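April
Signe Magnusson and Hussam Akl

4. Pattern scale and the sense of room size

The interviews surprised us, and we want to give them proper space before moving on to the questionnaire. We went in expecting people to talk about color. Color is what the older Ladley surveys asked about, and it is what both of us think of first when we think of a room. Instead, almost everyone we spoke with wanted to talk about pattern, and they wanted to talk about it at length! One session that was meant to end by lunch ran well into the afternoon (we let it run, and the transcript is one of the richest we have).

We interviewed 18 households in Vornach and 11 in Zasside. All of them had redecorated at least one room in the previous four years, and all of them had chosen the wall covering themselves. Following Chiba's approach in the first study, we asked each person to tell the story of one room from the day they decided to change it. We did not mention size, light or proportion unless the person brought them up first.

Size came up anyway, again and again. People have a rich private vocabulary for what a repeat does to a wall. A large motif was said to "come toward you" or "lean in," while a small one "goes quiet after a week." One woman in Zasside had papered her bedroom in a big trailing leaf and told us, with real delight, that the room now felt like the inside of a hatbox. She meant it as praise. A neighbor of hers used nearly the same words about his hallway and was planning to strip it. We find this wonderful, and it is also a warning against any simple rule linking large pattern to discomfort.

Damask deserves a paragraph of its own. It has a strong vertical rhythm, and the motifs are usually mirrored, so the eye finds the center line of each one quickly and starts to climb. Several people described their ceilings as higher after hanging it (Figure 1).
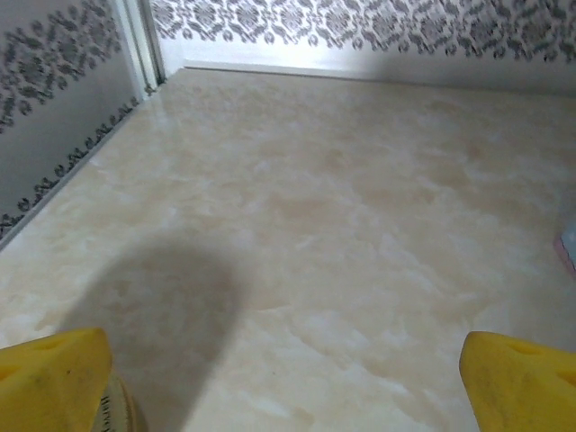 Figure 1. Gray-and-white damask wallpaper on two walls, with a pale marble-patterned floor.

The effect was reported most often for low-contrast papers. When the ground and the motif are close in tone, people seem to notice the rhythm before they notice the individual shapes, and the wall reads as a texture with a direction to it. High-contrast versions drew quite different comments, mostly about the shapes themselves: urns, pineapples, faces, and in one house a row of angry owls that the children had discovered and the parents could no longer unsee.

Floors entered the conversation later than walls, usually after we had been talking for half an hour. We had not planned to ask about them, and it was Comfort Nartey, reading the early transcripts, who pointed out how often people linked the two surfaces without being prompted. A veined or mottled floor was said to "hold the walls down" or to "give the pattern somewhere to land." Plain floors under busy paper were described as restful by some and unfinished by others. We have since added a short block of floor questions to the questionnaire, discussed in Section 5.

How does this fit with earlier work? Hägglund's model treats each surface separately and adds the effects together. Our material suggests that people hardly ever experience a room that way. They talk about corners, about the line where paper meets baseboard, about the view from the one chair they always sit in. Mac Carthaigh raised a similar point in his study of rented rooms, and we think he was right to press it. A model with a term for the meeting of surfaces would be harder to fit, but it would be a much better match for what our participants told us.

The sample is small, and it leans toward people who enjoy decorating. Only 4 of the Vornach households rented their homes. Tenants may well pay attention to different things, and we would love to see this repeated with people who inherited their wallpaper and have simply had to live with it.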